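3.2 Cell setup and upkeep

Most papers on grasping fresh produce give the gripper a full page and the rest of the cell a single sentence. We think this gets the proportions wrong, at least for our own setup. In 18 months of running the Prekemitz cell, the policy was blamed for many failures that we later traced to a cable, a fixture or a table that had moved. We describe the cell here at a level of detail that some readers will find tiresome, and we suggest they be suspicious of results that come without it.

The cell is a single arm with a parallel gripper, working over a white tabletop. The task is plain: take a cucumber from the table and put it on a square plate. A second table stands next to the first with a narrow gap between them. Early on we treated the two tops as one surface, which was a mistake. Leaning on one moved it against the other, and the plate position taught in the morning was off by the afternoon. We now check the gap before every session and log it.

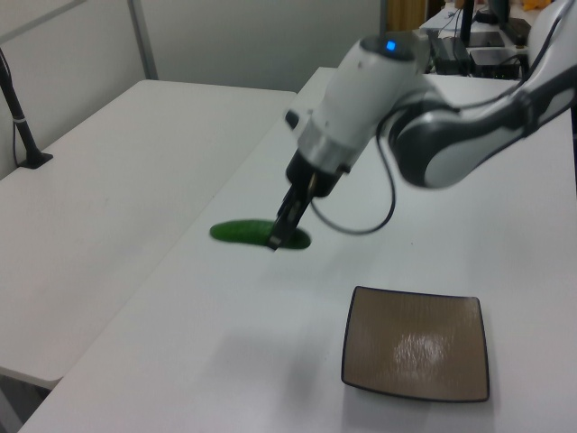

Figure 3a. Fingers lowered over the cucumber, with the empty plate at lower right. The thin cable leaving the gripper area hangs in a loop.

The loop in the gripper cable (Figure 3a) deserves more attention than it gets. The supplier's guide, written by Lorance, asks for enough slack to reach full wrist rotation and says nothing on where that slack should go. We tried a short loop, a long loop and a spiral wrap. The short loop pulled on the connector at the far corner of the workspace. The spiral wrap looked tidy and added a drag that the force estimate read as contact. The long loop gave the best results of the three, but it can sweep the tabletop on low approaches, and we do not claim to have solved this. A claim in an earlier report from our own group that cable routing had "no measurable effect" rested on 7 trials and should be disregarded.

Finger alignment was checked by hand at the start of each session. The operator jogs the gripper down until the fingers straddle the cucumber, then looks along the table from two sides. The white surface makes this harder than it should be, as there is little texture to judge height against. Ashwin Kulkarni proposed a printed height gauge, and we used one through January. Its readings agreed poorly between operators, so we went back to looking.

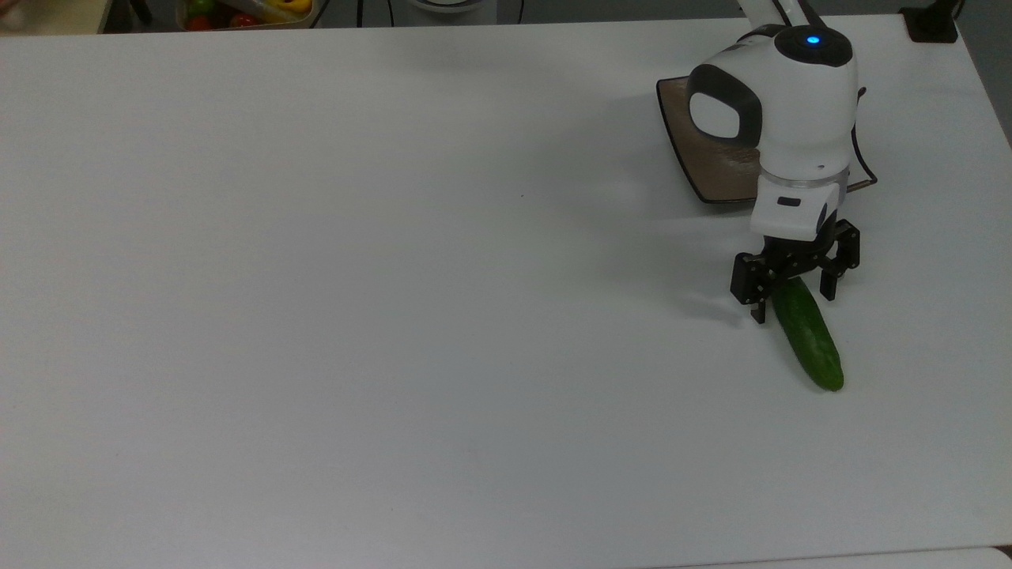
Figure 3b. Gripper with its fingers spread on either side of the cucumber's upper end. The brown tray lies partly hidden behind the wrist.

Viewed from the head camera, as in Figure 3b, the wrist housing hides part of the target whenever the arm works close to it. This matters for anyone who plans to locate the target from a single view. The Tsao calibration routine assumes that all four corners can be found, and with a corner covered it returned a pose without any warning. We saw errors large enough to put a cucumber on the rim. Our fix is crude: the arm is parked away from the target, the pose is taken once, and the value is frozen for the session. It follows that a target bumped halfway through a session stays wrong until someone notices. We would welcome a better method, but we have not found the published ones convincing on glossy or dark-rimmed objects. 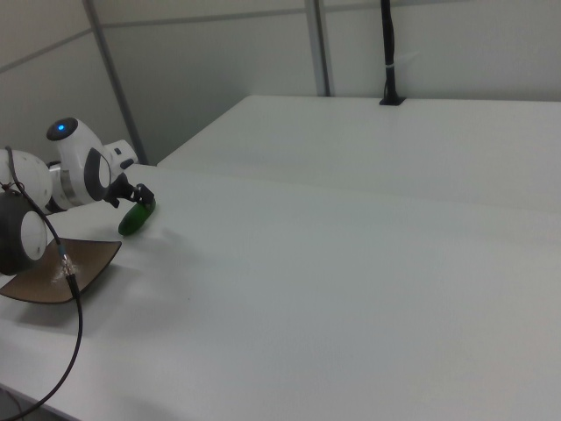
Figure 3c. Fingertips at the cucumber. A thin cable crosses the plate, with a metal connector and clear tape just above it.

Taped connectors are a weak point, and we list them as such. Tape keeps a joint from working apart under small tugs, but it also hides the joint from inspection. The maintenance schedule kept by Thirumalai Thomas calls for tape to be cut off and replaced every 30 operating hours, with the cable flexed by hand while the signal is watched. A line lying over the plate, as in Figure 3c, also takes up space that the placing motion expects to be free. We route it by eye and have no rule that we would defend.

The full log holds 1,657 grasp attempts. We do not report a success rate for the cell as a whole, as the routing and the alignment procedure both changed along the way and pooling the attempts would flatter the later setup. Section 4 uses only those attempts made after the Cudeto controller settings were frozen.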